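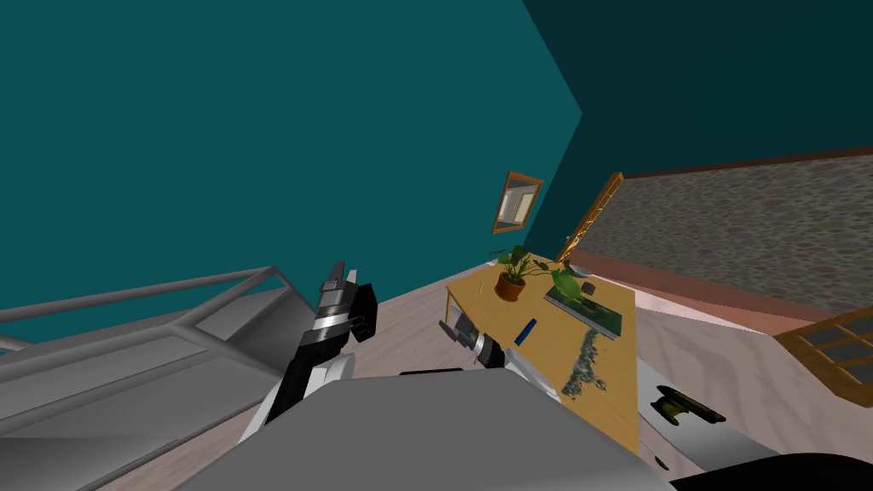 Ostholm Community Help
Waste and Recycling

Disposal of old latex paint after the July collection change

Posted by Drusell Tenants Association

Our association represents 34 households in the Drusell section of Ostholm. Several members hold partly used cans of latex wall paint and have received conflicting guidance on disposal. The July notice states that liquid paint is no longer accepted at the curb. It does not state whether dried paint may be placed in the regular trash, or whether empty metal cans may be placed in the recycling bin. We would be grateful for clarification on both points and for information on any drop-off site that accepts full cans.

Kieran Sugden

Dried latex paint may be placed in the regular trash under the current Ostholm rules. Liquid paint may not. Residents should proceed as follows.

Step 1. Remove the lid and check the label. These instructions apply to latex paint only. Oil-based paint, stain and varnish must be taken to the Skestico transfer station in their original containers.

Step 2. If less than a quarter of the can remains, leave it open in a dry place, away from children and pets, until the paint is solid all the way through. For larger amounts, stir in an equal volume of cat litter and allow the mixture to stand until no liquid is left. 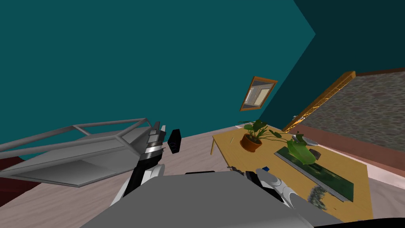
Step 3. Place the can in the regular trash with the lid off. Crews are instructed to leave closed cans behind, as they cannot see whether the contents are solid.

Step 4. Metal cans that are completely empty and dry may go in the recycling bin. Lids should be placed in the bin separately. Plastic paint buckets are not accepted for recycling at present.

Full cans in usable condition are accepted at the Skestico station. The limit is nine cans per household per visit, and proof of address is required. The rules were last revised on March 12, 2023, and the July notice did not alter the section on dried paint.

Magsi Reuse Store

The store accepts unopened cans of interior latex paint for resale. Opened cans are not accepted. Please telephone before bringing more than five.

R. in Drusell

I was told at the station that cat litter was not permitted and that sawdust should be used. This may have been one employee's opinion. Mine took much longer to dry than expected in any case.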